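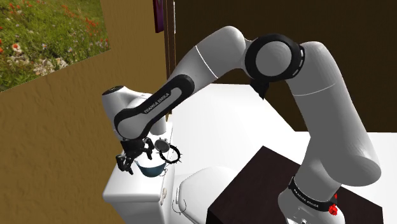
Franka arm over the blue bowl on the tank lid, bathroom layout, rendered in sim.

Good practice for randomized household scenes: what do you write down, and what counts as a pass?

Posted by Unai Ortuño in Simulation and Testing

Hi all! I'm putting together the house rules for our pick-and-place tests in simulation and I'd love to hear how other people do it. We have a small benchmark called Jallero. It drops a Franka arm on a table in a household room, scatters a few objects on whatever flat surface is handy, and asks the arm to pick one. The bathroom layout is my favorite so far, because a toilet tank lid is such a mean little surface: narrow, smooth, and right up against a wall. In the render at the top the target is the blue bowl, and the other things on the lid are distractors.

We run 16 seeds per layout and two policies, and right now our rules fit on half a page. They say the bowl has to leave the surface and stay up for three seconds. That's it. Last month two of us scored the same set of runs and came out with different numbers, so clearly half a page isn't enough!

What I'm stuck on:

Do you count a run if the bowl gets lifted but one of the distractors ends up on the floor?

Do you fix the robot base between seeds or let it move too?

How do you treat layouts where objects spawn really close together? I've been tempted to throw those seeds out, but that feels like cheating.

And is there anything in the real-robot safety standards I should be mirroring in sim, or is that overkill for something that can't hurt anybody? We do want to move this to hardware in April, if that changes the advice.

Thanks in advance, I really enjoy this stuff and would like to get it right.

Cinzia Negri

Great topic, and please keep the tank lid, I love it.

I kept the test rules for a project called Gulyás for a couple of years and the thing that helped us most was writing the pass rule before looking at a single run. Once you've watched the videos you start rooting for the robot. We all did it. Someone would say "well, it nearly had it" and the next thing you know there's a "near success" column in the spreadsheet.

So, in order.

Distractors: I'd record two results per run and never merge them. One is the task result (target up, held for your three seconds). The other is the disturbance result, meaning what happened to everything else. Pick a distance that counts as disturbed and write it in the rules. A policy that gets the bowl every time while sweeping the rest of the lid clean is a very different policy from one that leaves the neighbors alone, and you want people to be able to see that in the table. For your picture I'd list the round grey disc and the spiky ring by their asset names, each with its own line in the log. The ring especially. Thin pointy shapes are where collision meshes go wrong, and if yours has been simplified to a solid convex lump, the contacts you're scoring have very little to do with what you see on screen. Open the collision view and check before you trust any number from that layout.

Base: fix it for the main benchmark. If you want to study base placement, make it a separate set with its own name. Mixing them means a bad score could be the grasp or could be plain reach, and you'll spend days trying to separate them afterward.

Close spawns: don't throw seeds out after the fact. Put the rule in the generator. Minimum gap between collision shapes at spawn, let physics settle, check that nothing is overlapping and nothing is still moving, and only then start the clock. If a seed fails that check it gets replaced automatically, and the replacement is logged. Then nobody has to make a judgment call at eleven at night. Crowded but legal scenes stay in! Those are the interesting ones.

A few more things for your rules page:

Freeze the asset versions along with the seeds. A seed alone won't give you the same room if somebody has swapped a model.

Write down the friction values for both the surface and the target. Shiny ceramic in the render tells the physics engine nothing.

Log timeouts separately from drops.

Have a second person score a sample blind. With 16 seeds you can have them do the whole set over a coffee.

Also, 16 is fine for catching bugs but thin for comparing two policies. If they come out one or two runs apart, please don't crown a winner. Add seeds first, and decide how many before you start.

Faustino Carrillo

we just use whatever the default success check is in the simulator and it's been ok. if the bowl goes up it goes up. I'd worry more about lighting and textures, we randomize wall and floor and it made a big difference when we went to the real arm. cool scene btw

Duangjai Phuthong

Agree with nearly everything Cinzia wrote, so I'll take the safety part, which happens to be my favorite subject.

It isn't overkill if you're going to hardware in April. The usual references for industrial arms are ISO 10218 for the robot and its integration, and ISO/TS 15066 for collaborative use (the newer edition of 10218 pulls a lot of that material in, so check which edition your site works to). None of them will tell you how to score a simulated grasp. What they will do is make you think about the whole cell, the gripper and the objects included, and you can start that thinking in sim for free.

What we do at Ulico is keep one limits file. Joint speeds, tool speed, contact force, workspace boundary. The sim reads it and the real controller reads it. If a policy goes over a limit in sim, the run is marked as a violation even when the pick works. You would be amazed how quickly people stop training policies that slam into things!

For your bathroom layout I'd add the wall to the boundary as a keep-out surface with a margin, and do the same for the tank itself below the lid. Then count contacts between the arm links and anything that isn't the target, separately from gripper contacts. An elbow brushing a wall barely shows up in a video and matters a lot on a real bench.

Two habits worth starting before the hardware shows up. First, write the stop procedure now: who can stop a run, what happens to a held object when they do, and how you get going again. Test the middle one in sim by cutting the command stream halfway through a lift. Second, do a proper risk assessment for the real cell when it exists. A good sim record feeds into it nicely but doesn't replace it, and a spiky object is exactly the sort of thing an assessor will ask about.

Faustino is right that varying the textures is worth doing, I'd only add that it belongs in the rules page too, with the ranges written out.

Comment from Unai Ortuño

This is fantastic, thank you! I opened the collision view for the ring and yes, solid lump. Fixing that tonight and rerunning all 16. Splitting the score into task and disturbance goes in as well, and I'm starting a limits file. Cinzia, do you measure disturbance from the spawn pose or from the settled one?

Comment from Cinzia Negri

Settled pose, always. Save it to the log at the moment the clock starts.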